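Drying mugs on their side – anyone else?

Kitchen & Household > Washing up

prammont_pat
Posted August 13, 2021

Right, settle something for us. I've always left mugs upside down on the drainer. My other half has started laying them on their sides on the worktop instead, because she reckons the upside down ones trap the damp and go smelly. We've got 18 mugs between the two of us (I know, I know) and they now take up the entire kitchen. Who's right?

teatowel_tyrant
Neither of you, dry them with a towel and put them away. Takes two minutes.

Aiguo Lu
I'm with your other half, sorry Pat! Upside down on a flat surface is the worst of both worlds, the steam has nowhere to go and you get that ring on the worktop. On its side the air gets in and you can see straight away if there's tea left at the bottom. My pink one spends half its life lying down.

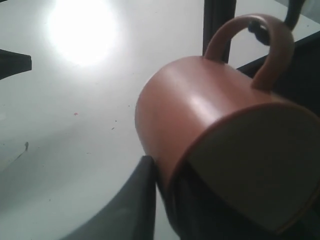 My pink mug on its side, handle up.

I turn the handle to the top so it doesn't take the knock if something gets shoved along the counter. My last one was a Drostis and the handle came clean off, so I'm a bit careful now.

prammont_pat
Lovely colour that. Is it glazed all the way round? Ours have a rough unglazed ring on the base and I'm sure that's where the damp gets in.

Aiguo Lu
Couldn't swear to the base without going and looking, but the outside's smooth with a bit of a shine to it. It was a present from my sister, she got it at the market in Stetau and has no idea who made it.

kettle_on_again
Sorry but lying mugs down is asking for trouble. They roll! I lost a really nice Jiang one that way, it went straight off the edge on to the tiles. Upside down on a rack, NOT on the worktop, and the air gets underneath. Problem solved.

Aiguo Lu
Fair enough if your worktop slopes, mine's dead flat. And a handle stops it going very far – it'll do half a turn at most.

kettle_on_again
Half a turn was all mine needed.

teatowel_tyrant
Still two minutes with a towel.

prammont_pat
Towel's no good if it's been hanging there since last week though, is it? Ours is probably dirtier than the mugs.

teatowel_tyrant
Then wash the towel, Pat.

mugshelf
I do a bit of both. Upside down on the rack for ten minutes so the worst of it drips off, then on their sides on a folded cloth until I can be bothered to put them away. The cloth stops the rolling too. Bamboo racks go black in the corners by the way, get a wire one.

prammont_pat
Showed her this and she's unbearable now. Going to try the folded cloth, and some of the 18 are off to the charity shop in September.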